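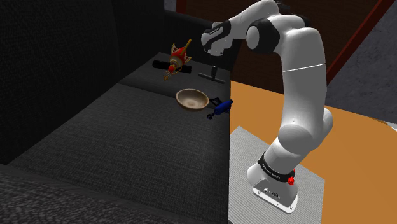 I've been stuck on the same chunk of the planner for longer than I'd like to admit, and this week it finally started behaving, so you get a long rambly post about it. Sorry to those of you who are only here for the keyboard stuff.

Quick catch-up if you missed the last few. Sindum is my hobby simulator setup (it's really a pile of scripts wearing a trench coat), and the planner that runs inside it is called Pistier. Sindum builds a room, drops some clutter on a piece of furniture, and asks Pistier to get the arm to one of the things without whacking the others. I don't get to pick the clutter. The script pulls from a big folder of scanned and modeled objects, so I end up with a tan bowl on a sofa next to a red and gold ornament with wings. I've grown weirdly fond of the ornament. It is also the reason for most of this post.

So, the problem. Every object in Sindum has two shapes. There's the pretty one you see in the render, and there's the collision shape, the lumpy simplified one that the planner uses to decide what counts as a crash. For months I used one convex hull per object. Shrink-wrap it, call it done. That's fine for a box. It's pretty okay for a bar. It's terrible for a bowl, because the hull puts a lid on it, and it's a disaster for anything with wings and a rod poking out the top, because the hull fills in all the air between the pointy bits and you get this big invisible boulder sitting on the cushion.

Pistier would look at the boulder and look at the object next to it and say nope, no path. Or it would find a path, but a silly one, where the elbow went way up and over and the wrist came in sideways like someone trying to plug in a cable behind a TV.

My first fix was to break everything into lots of little hulls. Great shapes! Lovely shapes! And planning got so slow that I'd go make a sandwich. The ornament alone came out to 51 pieces, which is more than the whole rest of the cushion put together, and every one of those gets checked against every link of the arm at every step along the path. You can do that math yourself. I did it afterward, which was the wrong order.

What I have now is kind of a compromise, and I think it's the first version I'd call good. Pistier keeps both versions around. While the arm is far away it uses the fat single hull, because who cares about wing tips when you're still up by the backrest. Once the wrist gets within a set distance of the target (30 centimeters right now, picked by squinting), it swaps in the detailed pieces, but only for the objects close enough to matter. The far ones stay as blobs.

Getting the swap right took forever. The fat hull is always bigger than the detailed shape, so going from fat to detailed is safe: if you were clear before, you're still clear. Going back the other way is where it bites you. The arm would finish its approach, try to leave, the planner would switch back to blobs, and suddenly the flange was "inside" the ornament and the whole thing refused to move. It would just hang there over the sofa forever, reporting a collision with thin air. I lost two evenings to that one. I was sure it was a bug in my distance check and rewrote the distance check, and the distance check had been fine all along.

The fix is a single line. The detailed pieces stay on until the fat hulls are clear too. That's it. I felt pretty dumb, then I felt great, then I went to bed.

A few other things I changed while I was in there:

The target pose now comes with a standoff. The arm stops with the flange above the object and a visible gap between them, and the last bit is a separate straight-down move. I used to plan the whole thing in one shot and the arm would come swooping in on a curve, which looked cool and knocked stuff over. The dark T-shaped thing was the worst for this, with that skinny stem sticking up. Any sideways motion at all near the end and over it went.

Soft furniture is still a lie. The sofa looks like woven fabric but as far as the physics goes it's a slab. Objects sit on it like it's a countertop. I have a half-written branch called Zakness that lets the cushion give a little, and it works on my test cube, and it explodes (like, really explodes, bowl through the ceiling) with anything thin. I'm going to leave it alone until July and come back with fresh eyes.

Also I finally turned the debug overlay off by default. I had the hulls drawn in bright green over everything for so long that I'd forgotten what the room looked like. With it off, it's almost peaceful? The coarse weave on the sofa is nicer than I remembered. The orange patch next to it still makes no sense to me as a piece of decorating, but the room generator likes what it likes.

One thing I haven't solved is the elbow. Pistier is happy to fold the arm into any shape that gets the flange where it needs to go, and some of those shapes are ugly. I've got a small cost on joint motion that nudges it toward staying put, and that helps on the easy rooms. On the crowded ones it still picks something strange maybe because the cost is too weak, maybe because the random sampling found the strange one first and quit looking. I've been letting it gather up to 8 candidate paths and keeping the cheapest, and I can't decide if that's a real improvement or if I just like seeing the list scroll by.

If anyone has messed with this, I'd love to hear how you weighted it. I tried scaling the shoulder joints heavier than the wrist ones and the arm got very shy about reaching over the back of things, which isn't what I wanted either.

Next up is cleaning the code enough that I'm not embarrassed to post it. The file that does the hull swapping is still named villanueva_test_2, after the street I lived on when I started it, and about half the scripts import it by that name. So there's a rename coming, and I expect it to break everything for a day or so. I'll put the updated files on the downloads page once the room generator runs all the way through again without me poking it.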